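Kids' Science > Clubs and Competitions > Robots

How does a robot pick up a plate?

Robotics clubs often use kitchen jobs as practice. At the Nostelby club, students are teaching a pair of robot arms to put plates in a rack. A person can do this without thinking. A robot arm has to be told, or shown, every part of it.

Each arm ends in a gripper with two fingers. The fingers can open, close and push. A plate lying flat is a hard thing to grip - its rim is close to the table, and there is little space to get a finger under it. One way to start is to press on the rim with one arm while the other arm moves in.

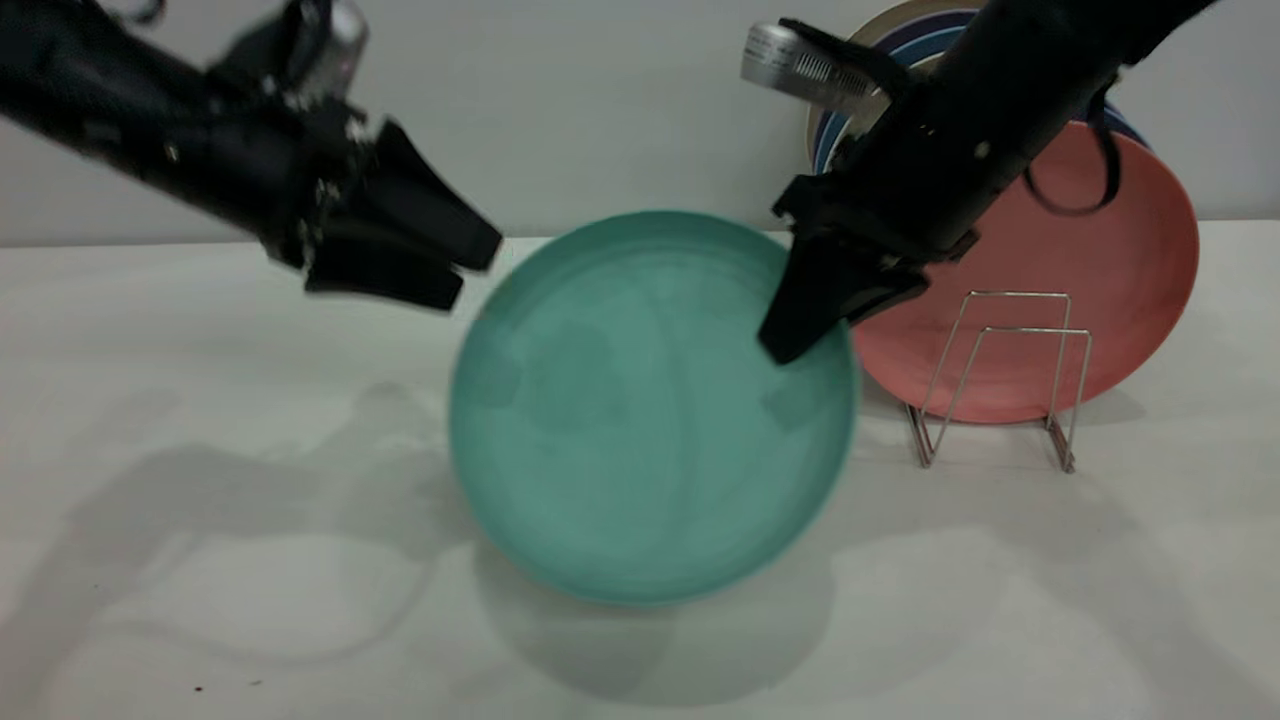
Grabowska asked why the club doesn't just put a suction cup on the arm and be done with it. A suction cup would work on a smooth plate. The club's rules call for fingers, so the students have to solve the problem with fingers.

To teach the arms, a student moves them through the job by hand controls, and the computer records each try. One recorded try is called a demonstration. The club began in April and now has 230 of them. A computer program studies the recordings and learns which movement goes with which view.

A robot can have more than one camera. A camera fixed beside the table sees both arms. A camera near the gripper sees much less, but it sees it from close up, and its view changes every time the arm moves.

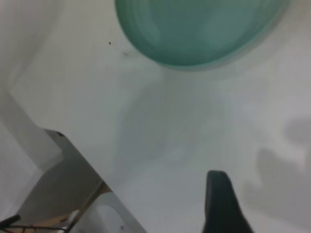 The program compares the views many times while the arm is moving. If the dish is farther left than expected, the arm can correct its path before the fingers close. Small errors matter. A finger that is too high misses the rim, and one that is too low pushes into the table.

Words to know
Gripper - the part of a robot that holds things.
Demonstration - one recorded try at a job.
Rim - the outer edge of a plate or bowl.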